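Sweeping project: progress report for the second period

Prepared by Leidy Espinoza for the Plidorus small grants office

Hi all,

You asked me to keep these shorter than the last one and to put the part about money at the end, so I'll try on both counts. This covers the work from the end of the setup phase through December. The proposal promised you a two-arm cleaning policy trained from human demonstrations, a comparison of two ways of training it, and a straight account of what went wrong. I have a good chunk of the first, a decent start on the second and plenty of the third.

Where we are

The booth is finished and has stayed finished, and if you remember my last report you'll know how happy that makes me. Both arms are bolted to the near rail, the side panels are up, and I've stopped moving things around between collection days. (I moved the shelf once in the first period and lost a batch of demonstrations over it. Never again!) The task is the one we agreed on: crumpled paper on the floor, dustpan in the left gripper, brush in the right, sweep the paper into the pan, then carry the pan over and empty it in the bin.

It sounds like nothing. My mother asked me why I needed a grant for it. But sweeping is a nice problem because the two arms have to do different jobs at the same moment. The pan has to stay flat and stay put while the brush pushes toward it, and paper doesn't roll the way a ball does. It skids, it catches on a corner, it hops over the lip and lands behind the pan. A person fixes all of that without thinking, and the demonstrations are full of little fixes that I didn't know I was making until I watched myself back.

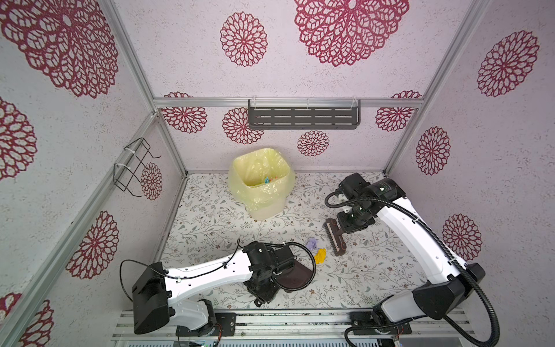

Dustpan on the left, brush on the right, with a lavender and a yellow piece of paper between them.

The layout with two pieces of paper is my bread and butter now. I started out with one piece, and the policy learned to make a single big swipe down the middle every time, wherever the paper happened to be. Two pieces forces it to look. If one is well in front of the other, a single swipe will often take both, but when they're side by side it has to choose, and choosing is where the early versions fell apart. They'd drift the brush to a spot halfway between the two and push air.

Demonstrations

I set myself a target of 100 good demonstrations for this period and I hit it, a little before the holidays. "Good" means the paper ended up in the bin, neither tool was dropped, and the arms didn't bump hard enough to trip the safety stop. I also kept 21 that didn't make the cut, mostly ones where the paper got away and I chased it. More on those below, because they turned out to be worth more than I expected.

All of the demonstrations are mine. The proposal mentioned bringing in a second operator and I'd still like to, but everyone who sat down at the controls needed more practice time than I had booth time to give them. It's a real weakness. The policy sweeps like I sweep, including a fussy double tap at the end of a stroke that I can't seem to stop doing, and I can't tell you yet how much of what it has learned is the task and how much is me.

The walls and floor, by the way, are still the busy flowered panels and the vine print. I picked patterned surfaces on purpose at the start so the cameras wouldn't get used to a plain background, and I've kept them the same through the whole period so that the comparison stays clean. Swapping them out is on the list for next period.

The two training methods

Quick refresher for anybody reading this cold. Method A is the ordinary one: the policy sees the camera views and both arms' joint positions and predicts the next stretch of motion for both arms together. Method B, which I've been calling Hindum because it needed a folder name, adds one thing. Before it predicts any motion it has to predict where the pan's edge and the tip of the brush will be at the end of the stroke, and then the motion is conditioned on that. The idea is that the arms should agree on a meeting place before they start moving.

I ran both on the same demonstrations, with the same cameras and the same training time. Then I tested each one on 21 starting layouts that weren't in the training data. Here's how it came out on the full task, start to finish:

Method A: 3 of 21
Hindum: 8 of 21

I know, neither of those is a number you put on a poster. I was pretty down about it for an afternoon. But the full task is a chain, and one slip anywhere counts as a miss, so I went back through the recordings to see where each run died. That was a lot more cheering. With Method A most of the misses happen during the sweep itself: the pan creeps toward the brush, the lip comes up off the floor and the paper goes under. With Hindum the sweep is mostly fine, and the misses come later, when the pan is lifted and carried. It tips a bit too early and the paper slides out short of the bin.

So the added step does what I hoped it would do, and only that. It helps the arms meet. It has nothing to say about the lift, since it was never asked to predict anything there, and the lift is where I'm stuck.

I want to be careful about how much weight this can hold. It's one task in one booth with one operator, and each method was trained just once. If I trained Method A again with a different random start it might do better or worse, and I don't know by how much. Please don't quote the comparison outside the office yet.

The failed demonstrations

Now the fun part — or my favorite part, anyway. Once the main runs were done I had some machine time left over, so I added the 21 rejected demonstrations back in and trained Hindum again. I expected mush. What I got was a policy that tries again when it misses. It brings the brush back around behind the paper and takes another pass, which the version trained on clean demonstrations almost never does. That one just carries on and proudly dumps an empty pan.

I haven't tested this version on the full set of layouts, so there's no number to give you. It's also slower, and it sometimes takes a second pass when the floor is already clear, sweeping at nothing until it times out. Still, I'm convinced that I've been throwing away the most useful recordings I make, and I'd like to change the plan a bit to follow that up.
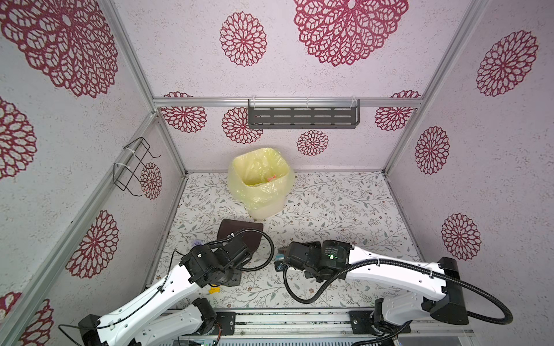
EQUIPMENT AND DOWNTIME

Mostly good news. The arms themselves have been solid. The cables are a different story: the corrugated ones that run along the arms and loop near the wrists like to snag when the two grippers work close together, and close together is where this task lives. I re-routed both with more slack, then found that the slack got in the way of a camera, then took some of the slack back out. They're okay now. I check them every morning before I switch on, and it's cut the stops way down.

The left gripper was the other headache. It held the dustpan firmly enough for sweeping but let it rotate a hair under load, and a hair at the wrist is a lot at the lip of the pan. For a while I blamed the policy. I only figured it out when I ran a demonstration by hand and couldn't keep the pan level either! New grip pads from Gronstead fixed most of it. I've flagged which demonstrations were recorded before the swap so we can leave them out if they muddy things.

We lost 8 working days altogether, 3 of them to the gripper and the rest to a computer that wouldn't talk to the right arm after an update. I've turned off automatic updates. I should've done that on day one, I know.

CHANGES TO THE PLAN

Two requests, and I'd like a yes or no on each before I book more booth time.

First, I'd like to drop the second object set (the bottle caps and wrappers) from next period and spend that time on the lift. There's no point in making the sweep harder while paper is still sliding out on the way to the bin. The fix I want to try is small: extend the Hindum prediction so it also covers where the pan should be, and at what tilt, when it reaches the bin.

Second, I'd like to collect a batch of recovery demonstrations on purpose, where I start from a botched sweep and fix it. That's cheap, since it's only my time and some paper, but it wasn't in the proposal and I don't want to slip it in quietly.

The second operator stays in the plan. The Dahlgren lab has offered me somebody part time in the spring, and I'm going to say yes unless you tell me otherwise.

BUDGET

We're under on equipment, even with the grip pads, and over on machine time, entirely from the extra training run with the rejected demonstrations. The two nearly cancel out. I'd like to move the leftover equipment money across to cover the difference, and the form for that is attached to the same message as this report. Nothing else has moved. The spreadsheet has every line if you want to poke through it.

If anybody would like to come and watch it run, mornings are best, before I start collecting. Give me a bit of warning so I can have the arms warmed up.

Leidy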